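Projektbericht: Textilien greifen mit Handgelenkkamera
Projektkurs Technik, Gruppe Skemesach

4. Durchführung

Die erste Version unseres Greifers aus dem Wintersemester war für Holzwürfel ausgelegt. Im April haben wir auf Stoffe umgestellt, weil der Wettbewerb in Varnham in diesem Jahr eine Falt- und Ablageaufgabe vorsieht. Gesteuert wird der Arm per Teleoperation: Eine Person trägt die VR-Brille, ihre Handbewegungen werden auf den Arm übertragen. Die Aufnahmen speichern wir mit dem Programm Vidatano.

Insgesamt haben wir 348 Durchgänge aufgenommen. Davon waren 284 für das Training brauchbar. Die übrigen wurden aussortiert, meist wegen Aussetzern beim Handtracking oder weil der Stoff vor dem Ablegen herunterfiel.
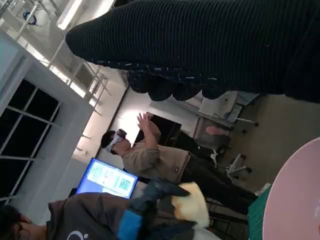 Das größte Problem war die Sicht der Kamera am Handgelenk. Bei Würfeln bleibt das Bild fast vollständig frei, bei Stoffen nicht. Der dunkle Rippstrick nimmt den größten Teil der oberen Bildhälfte ein, und an seiner unteren Kante wirft er Falten, die sich im dunklen Material schlecht voneinander trennen lassen. Die feinen Rippen selbst sind gut zu erkennen. Wir haben deshalb versucht, die Lage des Stoffs über die Richtung der Rippen zu schätzen. Bei glatt hängendem Material funktionierte das, an zerknüllten Stellen lieferte das Verfahren keine stabilen Werte.

Außerdem ist das Kamerabild je nach Stellung des Handgelenks gedreht. Die Drehung rechnen wir jetzt aus den Gelenkwinkeln heraus, bevor die Bilder gespeichert werden. Das kostet pro Bild 3 ms und fällt im Betrieb nicht auf.

5. Ergebnisse

Im Abschlusstest hat das trainierte Modell 40 Versuche ohne Bediener durchgeführt. Helle Stoffe wurden zuverlässiger abgelegt als dunkle. Beim Falten gelang meist der erste Schritt, der zweite nur selten. Mit dem Greifer Mollel, den wir zum Vergleich ausgeliehen hatten, rutschte der Stoff seltener weg, dafür ließ er sich schlechter wieder lösen.

6. Ausblick

Bis zum Wettbewerb wollen wir eine zweite, feste Kamera über dem Tisch anbringen und die Aufnahmen mit dunklen Stoffen wiederholen. Die Kalibrierung dafür ist noch offen.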